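3. Collecting the demonstrations

3.1 Kitchens

The Ilau set was gathered in home kitchens, by hand, over one damp March. We had meant to use the test kitchen at Killent, with its bolted-down table and its even light, and we did use it for 2 sessions before giving up on it. A policy trained on those first sessions learned to place a bowl very well at the Killent table and nowhere else. When we moved the table a hand's width to the left, it kept placing bowls where the table used to be.

So we went to where the dishes live. Six households agreed to let us in, and each gave us the counter as it stood. We set a rule that the collectors could move only the objects named in the task. They could not tidy, wipe or restock. This was hard on some of them, who had been brought up properly, and Seema Pant, who ran the collection, had to repeat it at the start of most sessions.

3.2 Tools and tasks

Collectors worked with a gripper in each hand, both carrying their own camera, so that every demonstration is recorded from the point of view of the tool and no robot is needed in the house. The recordings are later replayed against the arm model in Vonlow, our filtering step, and any motion the arm could not follow is dropped. We lost fewer recordings to this step than we feared, mostly ones in which the collector reached around the back of something with a wrist no machine has been issued.

Tasks were given as short spoken prompts: move the nearest bowl, stack two bowls, bring the plate forward, put the plate back. The prompts are deliberately loose. "Forward" was never defined, and the collectors did not agree on it. We kept their disagreement in the data, having first spent most of a morning trying to get rid of it. 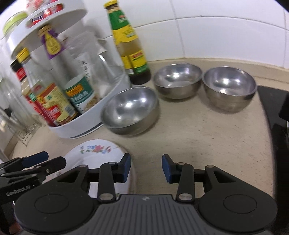

Figure 1. Two views from one kitchen in the Ilau set, each taken from a gripper camera. First view: plate and bowls on the counter, both grippers in view. Second view: plate near the corner of the counter.

Shiny objects deserve a paragraph of their own, as they took up a good deal of our time. The depth estimates we had planned to rely on were poor wherever metal met a ceiling light, and people who cook own a lot of metal. In the first view of Figure 1, the three steel bowls are all empty, yet the highlights on the inside of the nearest one were enough for our early labeling model to report contents. It was quite sure of itself. We also see there the sort of neighbor a bowl has in a real kitchen: a stove edge on one side, with the rim of the rightmost bowl almost touching it, and a carousel of condiments on the other. A planner that keeps a polite clearance from every object would have no legal move on that side of the counter. Our collectors, who have no such manners, simply pick up the bowl.

We therefore stopped using depth as an input and kept it only as a check during filtering. The policy sees color frames and the opening width of the gripper. This made the training simpler and the arguments in our group meeting shorter.

3.3 What counts as one example

A demonstration starts when the collector says "go" and ends when the fingers are open and clear of the object. Between those two points we cut nothing. Early on we trimmed pauses, on the theory that a pause teaches nothing, and the resulting policy was brisk and clumsy. People slow down just before contact. With the slow part removed, the policy arrived at the plate at full speed – the plate in question has been replaced at the project's expense.

After filtering, the set holds 2,616 demonstrations. Of these, 500 were held back for testing, drawn from every household so that no kitchen is entirely unseen. Section 5 reports a harder split, in which one whole kitchen is left out, and the numbers there are less flattering.

Failed attempts were kept in a separate file with a one-line note from the collector. The notes vary in usefulness. "Slipped" is common, and so is "my fault." One collector wrote "plate" for an entire afternoon.

3.4 Clutter and corners

We wanted backgrounds that a model could not memorize, and here the households were generous. Objects with no part in the task make up most of what the camera sees. The second view in Figure 1 is fairly typical: the task concerns a flat white plate, and the plate shares the counter with a wire rack holding two glass pot lids and a white basin of condiment bottles. One bottle is close enough to the camera to blur. The left fingertip covers part of the plate's lower rim, so that the model must place the edge it needs partly by guesswork. We count this as a feature of the set, having no way to prevent it.

Flat plates proved harder than bowls in every kitchen. A bowl offers a wall to pinch. A plate lying flat offers a thin rim close to the counter, and the finger has to come in low without pushing the whole thing toward the tiles. Collectors settled on two habits, either nudging the plate against something solid and taking the far rim, or going straight down over the near rim and hoping. Both appear in the set in useful numbers. The trained policy prefers the second and has inherited the hope.

Corners cause a further problem. Two walls limit where the second hand can go, and with both grippers in a tight space the collectors sometimes knocked them together. Contact between grippers was flagged by Seyoum, the small script that watches the motion traces for sudden stops, and we reviewed each flag by eye. Light taps were left in. Anything that changed the path of either hand by more than the width of a finger pad went to the failure file.
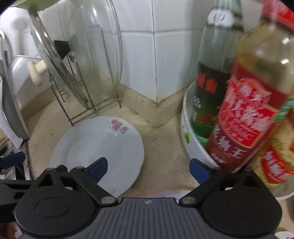
3.5 Labels

Each demonstration carries the spoken prompt as typed text, the kitchen number, and a mark for whether one hand or both did the work. We did not label the objects in the background. A trial run at doing so took one annotator about an hour per kitchen view and ended in a dispute over whether a spice rack is one object or many. The policy does not use such labels in any case.

Prompts were typed up by the person who had spoken them, usually the same evening. Spelling was left alone. Where the typed prompt and the action plainly differed, as when a collector was told to move a bowl and moved the plate, we corrected the text to match the action and marked the entry as edited. The edited entries are included in training, and removing them made no difference we could measure.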